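Can an arm do bench chores yet?
Delwood Forums > Shop Floor > Automation

plulten_26
Sorting offcuts and clearing the bench eats the end of every shift here. Has anyone handed that to an arm and left it alone?

kushnir
Define alone. Picking one block off a flat board is solved. Ours holds a small rectangular block in a two-finger gripper with no trouble. Pulling them from a full box is another matter. 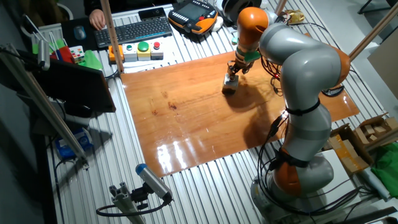 Sasteck Handling and Fixtures Group

Varnished board is a poor choice for vision, by the way. Look at the glare near the lower edge.

rabbet200
Disagree on "solved." Known size, known pose, yes. Change the stock and you are teaching points again.

kushnir
With fixed points, sure. We log 200 picks per setup and get 4 misses, all on parts under 2 inches.

rabbet200
Who clears the misses?

kushnir
The operator.

plulten_26
Then I still need a person at the bench. What about cloths and rags?

rabbet200
No. Keep a bin and a broom.

kushnir
Agree on rags. Not on the broom.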